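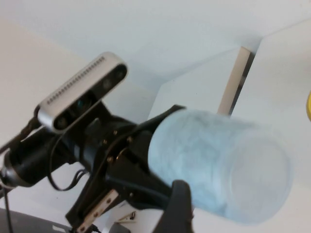 Sadance bench test finds small gains, and some large gaps, in "plug-and-play" gripper claims

FAROUK, 28th August – A bench comparison of two gripper controllers, run on the same arm with the same fingers and the same wrist-mounted depth camera, has found little to support the claim that a newer controller by itself makes a robot better at picking up ordinary household objects.

The independent test lab Sadance ran 375 grasp attempts at its Farouk site using the Fesden controller and its newer rival from Gandden. Both are sold to small labs and workshops as drop-in upgrades. Both come with sales material that talks about "human-like" handling. Sadance saw nothing in its results that it would describe that way.

Of the 375 attempts, 64 failed. A failure was any attempt in which the object slipped, tipped out of reach, was pushed away before the fingers closed, or was dropped before the arm reached its hold position. The two controllers shared those failures more evenly than either company's brochure would lead a buyer to expect.

Gandden's controller did close the fingers faster. It also did a better job of stopping before a thin-walled object began to give. Those are real improvements and Sadance is happy to report them. They did not carry over into a clear lead in finished grasps, and on one group of objects the older Fesden unit did slightly better.

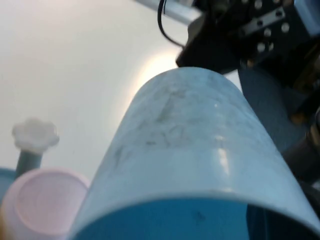 Sadance Press Office

Plastic cups, the kind found in any child's tea set, gave the most trouble. They are light, they widen toward the rim, and a finger that meets the wall at a poor angle tends to push the cup along the table. Of the 64 failures, 35 came on cups standing upside down, with the closed end up and the mouth facing the table. Sadance put the same cups through both controllers and got much the same result.

The lab's view is that most of these failures started before either controller had anything to do. The wrist camera sits above the fingers and looks down past them, so at close range a large pale cup fills most of what it sees. Once that happens, the planning software has very little edge left to work with. A pale blue cup on a pale surface makes things worse, and so does a second cup tucked in beside it. Neither controller can correct a grasp that was aimed at the wrong spot to begin with.

Buyers will not find this in the product literature. Fesden's published demonstrations use a matte box on a dark mat. Gandden's use a foam block, also on a dark mat. Both choices are fair enough for a first look, but they say very little about what happens on a cluttered white table under bright room light.

How the test was run

Sadance kept the arm, fingers, camera and mounting bracket the same throughout and changed only the controller and its supplied software. Grip force was left at the factory setting for the first 200 attempts. For the rest, the lab used each maker's own tuning guide to set the force for each object.

Tuning helped both products. It helped Gandden's more, mostly on soft, rounded items where the default force was set too low. The lab notes that the tuning guide for the Gandden unit is long, assumes that the reader already owns a force gauge, and in two places gives instructions that do not match the menus in the current software. Anyone who pays for this controller in the hope of skipping setup work should plan for the setup work anyway.

Objects were placed by hand from a printed layout, and the layout was repeated for each controller. Upright cups, upside-down cups and soft cylinders were all used, both alone and next to other objects. Each attempt was logged from the wrist camera and checked afterward by a staff member who was not told which controller had been running.

The limits of the results

Sadance would ask readers to be as careful with these numbers as with anyone else's. One arm was used. One style of finger was used. The lighting was the normal lighting of the room and was not varied. The differences between the two controllers on finished grasps are small enough that another run could change their order, and the lab is not naming a winner.

The test also says nothing about wear. Cable loops at the wrist are a common trouble spot on arms like this one, and a short bench run cannot show how they hold up over a year of daily use. Neither company has shared long-term figures with the lab, although both were asked.

Price was left out of the comparison. Both makers sell through resellers, and the quotes Sadance received varied so widely that a single figure would have misled people.

Advice for labs thinking about an upgrade

Labs that already own a Fesden controller and mainly handle rigid objects are unlikely to see a difference that pays for the change. Labs that work with soft or thin-walled items may do better with the Gandden unit, provided they have time to tune it. In either case, Sadance suggests looking first at where the camera is mounted and what it can still see in the last few inches before contact. Moving a bracket costs a good deal less than a new controller – and in this test, camera view was the more likely place to find the missing grasps.

Buyers should also ask for results on objects that look like their own. If a sales team can only offer the foam block, ask to borrow a unit and try it on the real thing.

Next steps

A second round is planned for October. It will use the same two controllers with the camera moved to a side mount, along with a darker table surface. Fesden and Gandden have both been invited to supply updated software before the start of that round. The full attempt log, including the failures, is available on request.

About Sadance

Sadance tests grippers, arms, cameras and controllers for small research labs and workshops. It takes no payment from the makers of the products it tests. Units are bought or rented at list terms.

Media contact: Sadance Press Office, Farouk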